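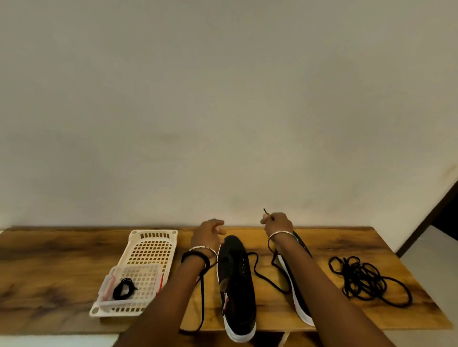

Shoe lacing by hand, head camera view: lace tip held up in the right hand, spare laces to the right of the sneakers.

Gripper and Camera Trials – Minutes
Held 16/07/2024, small meeting room and by call
Chair and notes: Ovidiu Husar
Present: the bench team, the Plindau camera people, two from software
Apologies: purchasing

1. Notes from last time
Agreed as written. The cable guide on the left arm has been replaced and the software pair are very happy with it, as is everyone who used to trip over the old one.

2. Lacing task – what the hand recordings are telling us
We now have 831 clips of people lacing shoes, all from the head camera, and they are a joy to go through. Ovidiu put one up on the big screen and we stopped at the moment where the tip is pinched between the thumb and fingers and the slack hangs down below the hand. Lots of talk about this! The grippers need to hold the lace close to the tip, and the arm needs enough room above the shoe to let the slack fall.
Bench team pointed out that the black lace against the black upper is hard going for the camera, while the pale eyelets stand out far better. Plindau would like to see the same task with a light-coloured lace before anyone touches the exposure settings. Agreed.
Question from software on whether loose laces should stay on the table during robot runs. Yes, leave them. A tangled heap next to the shoes is a fair test and the robot will have to cope with it sooner or later.

3. Gripper comparison
Two grippers tried on the same arm, same table height, same shoe.
Zullia: lovely soft pads, picks a lace up off a flat table on the first go more often than anything we have had on the bench. It does let the tip twist once the lace is under any pull, and then the tip arrives at the eyelet sideways. 70 tries logged.
Trultska: narrow metal fingers, much better hold at the tip, and it managed 4 eyelets in a row on Friday, our best run so far (there was cheering). Weak point is picking up from the heap, where it tends to come away with several loops at once. Also 70 tries.
The bench team asked if the Zullia pads could be cut down and fitted to the Trultska fingers. General delight at this idea. Ovidiu to check that it doesn't upset the force readings, as the pads squash a fair bit before the sensor notices anything.
No choice made today. Both stay on the list.

4. Camera position
Plindau showed the head view next to a view from the wrist. The head view gets both hands and both shoes in together, and it's the one people find easiest to label. Its trouble is that a forearm reaching over a shoe hides part of it, and a robot arm is a good deal fatter than a human one. The wrist view sees the eyelet beautifully but loses the rest of the lace.
Agreed to run both together and let software compare. The wrist camera needs a shorter bracket first – the present one knocks the shoe tongue.

5. Controller
The Liew controller is in and working. Moves are noticeably smoother at low speed, which matters a lot for the last bit before the eyelet. There is still a small delay when the gripper closes, and software think it is on our side, in the message queue. They want 2 more days with it before we blame the box.
Old controller to stay plugged in on the spare bench until then.

6. Actions
Ovidiu – pad and finger swap, force readings before and after
Bench team – light-coloured laces, repeat the pick-up test with both grippers
Plindau – shorter wrist bracket
Software – gripper delay, side by side camera runs

7. Any other business
The February clips are still labelled with the old task names. Software will rename them in one go, so please don't fix them by hand.
Bench team asked for a second shoe size. Agreed in principle, wait until the pads are done.

Next meeting to be set once the bracket arrives.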